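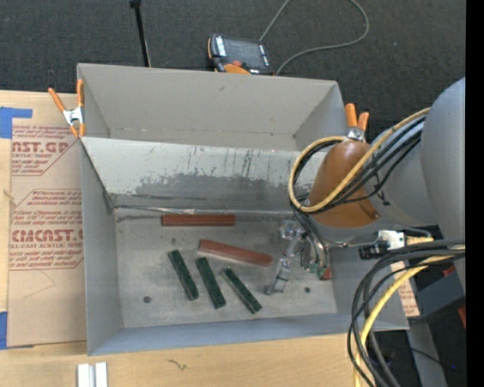 So the divider is finally staying put. I spent most of Friday evening fighting with it, because every time the gripper leaned on it even a little, the whole panel crept backward and my pick positions were garbage again. Two spring clamps later (the orange-handled ones everybody owns) and it hasn't moved since! I had a whole bracket drawn up in CAD. I may still make it, but the clamps are winning.

For anyone new, I'm trying to get the arm at our shared shop in Trotwood to pick blocks out of the front half of a metal bin and drop them in the back half. Red and green only for now. I've named the project Skirkar, for no good reason, and Shivam Pathak has been helping me with the motion side on the nights he can make it in.

What's working: blocks out in the open. I ran 183 picks with the blocks spread apart and lost only four, all of them my fault for setting the approach too low. I've got the speed down to 180 mm/s near the floor of the bin and let it go up to 600 once it's clear of the walls. Shivam thinks 180 is grandma speed. Shivam didn't pay for the fingertips.

What's not working: anything snug against the divider or a side wall. A long bar lying flat along the foot of the panel is the worst, there's just no room for a finger to get down behind it. Green blocks bunched side by side are nearly as bad. I tried 49 of those setups and got fewer than half, and a few of the "successes" were the gripper grabbing two at once, which was kind of impressive but no.

Next up is a little nudge move, where the arm slides a block away from the wall before it tries to grab. Shivam wants to do it with the side of the finger, I'd like to use the tip, so we'll try both.

I also need to do something about the cables. The big loop over the wrist is fine until the last joint turns far enough, and then it pulls tight and I lunge for the pendant. Somebody suggested Velcro straps every foot or so. If you've got a better way to do it, leave me a comment, I'm hoping to sort that out before the end of October.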